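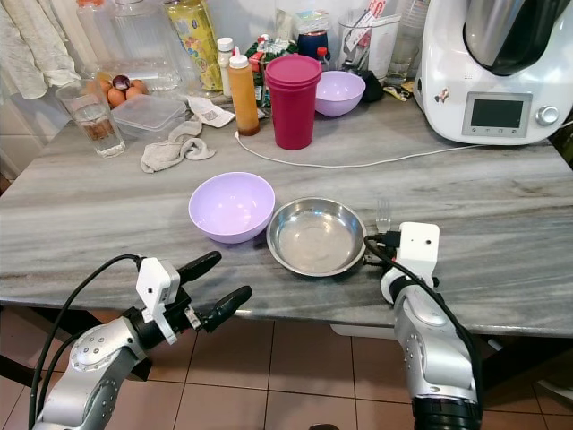
Community service moved to another town - is it fair?

seixas_r wrote:
The Govthorpe court gave a local radio host a fine of $1000 and 200 hours of community service for driving without a license. Now he is allowed to do the hours in Tindent, where he has a second house. I do not understand why this is permitted. The people who were in danger live in Govthorpe, so the work should be done there.

oldferry31 wrote:
I disagree. The hours are the same hours. My cousin also moved her service when she changed jobs, and she is not famous at all. She filled in a form and waited 15 days.

seixas_r wrote:
But your cousin had a job as the reason. He has a house with a view of the lake. For me this is a big difference.

mapleandrust wrote:
I listen to his morning show and I still think it looks bad. He made jokes on air that he will rake leaves for two months and drink coffee. The judge maybe did not hear this, but the rest of us did.

oldferry31 wrote:
A joke is not a crime. If he rakes the leaves, he rakes the leaves.

mapleandrust wrote:
I did not say crime, please read again what I wrote. I said it looks bad.

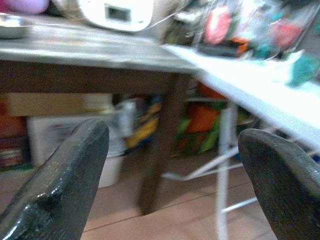
flollatus_fan wrote:
Who checks the hours when the work is done in a different town?

seixas_r wrote:
The supervisor at the work site signs a sheet for each day, and the sheets go back to the Govthorpe court at the end of the month. I called the clerk's office in June and they explained it to me. They were polite, but they could not say if someone visits the site.

oldferry31 wrote:
So there is a system. I think we can wait for the result before we are angry.

seixas_r wrote:
I can wait and be a little angry also.

Comments (3)

graywillow: Tindent has nice parks. I would also choose Tindent.

p_hollow: The fine is too small for a person with his salary.

kettle15: Please can somebody post the link to the decision? The old one does not open for me.

We use cookies to remember your login. Accept - Settings

Contact the moderators | Copyright Flollatus Forums | Back to top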